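Desk Surfaces and Study Habits: Final Report
Grolleo Workshop, Introduction to Everyday Design

Why we chose this topic

Our group went back and forth for a good two weeks before settling on desks. We had bigger ideas at first (one of us really wanted to redesign the bus shelter), but every time we met to talk them over we ended up pushing cups and chargers out of the way so we could open a notebook, and after a while it seemed silly to look any further for a subject!

The question we wrote down in November was a plain one: does marking out areas on a shared desk help people keep it clear? We called our layout Zhuravel, after the study room where we tried it.

What we did

We handed out a short survey and got 70 answers back, which was far more than we expected, and we are very grateful to everybody who filled one in between classes. Most people said they clean off their desk only when they run out of space for whatever they need next. Quite a few wrote long notes in the margins about drinks, and those were a pleasure to read.

After that we set up the desk itself. We used 2 pads, laid flat and next to each other, to divide the working area. The plain one was for whatever you were busy with at that moment, and the patterned one was for the mouse and for things you wanted within reach. Anything that didn't belong on either pad was supposed to go to the back of the desk or into your bag.

What we found

The plain pad worked better than we had hoped. People seemed to treat it as a place that should stay empty, and in our notes from the first Thursday session it was cleared again and again without anybody being asked. The patterned pad was a different story. It drew things in all through the afternoon, drinks most of all, and our rule about the back of the desk was forgotten by four o'clock.

We also learned that a white desktop shows every crumb, which our survey had not prepared us for. Two people asked for a cloth to be kept nearby, and we added one for the second week.

What we would change

Given more time, we would add a proper spot for bottles, maybe a small coaster at the outer corner, and we would try the pads with a wider gap between them so that each one feels like its own place. 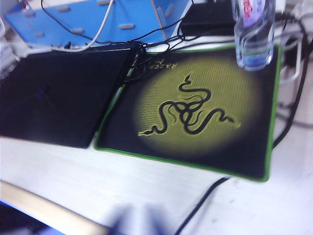 We would also like to run the same layout on a darker desk, and to let people pick which pad goes on which side, as the left-handed members of our class found the arrangement a little awkward and were very patient with us about it. Our survey sheets and session notes are in the Arker folder for next year's group, who are welcome to use any of it.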